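Bench notes: white table, back wall
February 2025 – Remigiusz Olszewski
2 min read

Continuing from the January entry on the Stolosow job. Dariusz wanted the surface question closed before we order paper and tape for the next block, so I spent the morning on the table and the wall and left everything else alone.

Table top. Wiped with the Osmont cleaner at the dilution on the bottle, left for 18 minutes, wiped again with plain water. The old tape residue along the front came off with the plastic scraper. Ink is slower. Jarosław tried isopropyl on a red marker line on the offcut and it lifted on the second pass, but the cloth spread the pigment before it took it up, so work from the outside of a mark toward the middle and change the cloth often. Do not use the green pads. The offcut has a dull patch from one and it shows at a low angle.

Wall. Dry cloth only. The paint is the Grabowska matte and it polishes if rubbed. Tadeo's test square by the door is still visible a month on.

Light. Overheads on, blind down. With the desk lamp added, shadows on the white went double and the gray of the wall shifted warm, so the lamp is back on its shelf. Exposure should be locked on the wall and not on the table. Locked on the table, the wall goes muddy and the edge between the two is harder to find. Saulius disagrees and wants a gray card in the corner. We can try both, it costs 60 seconds.

Paper. The Rondine sheets curl at the corners after a night out of the packet. Two strips of tape on the short sides hold them. Tape on the long sides made a ridge down the middle – not worth repeating.

Open items:
– second bottle of Osmont, ours is nearly finished
– ask Dariusz if the offcut can be kept as a test piece
– Saulius to bring the gray card
– put the scraper back in the drawer it came from (me)
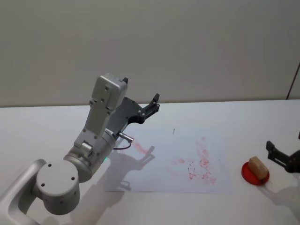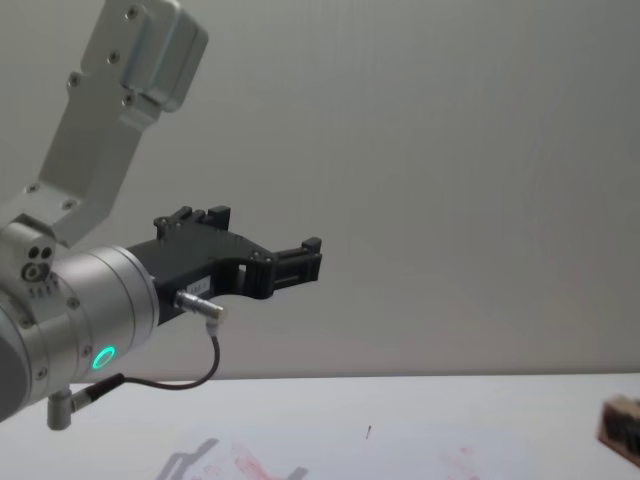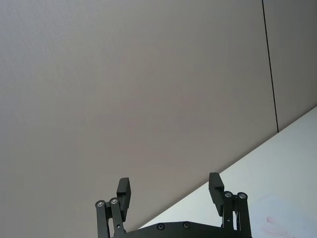 Plain wall behind in the first two; white against gray in the third, with a faint pinkish-red mark low on the right.

2 comments · 2 shares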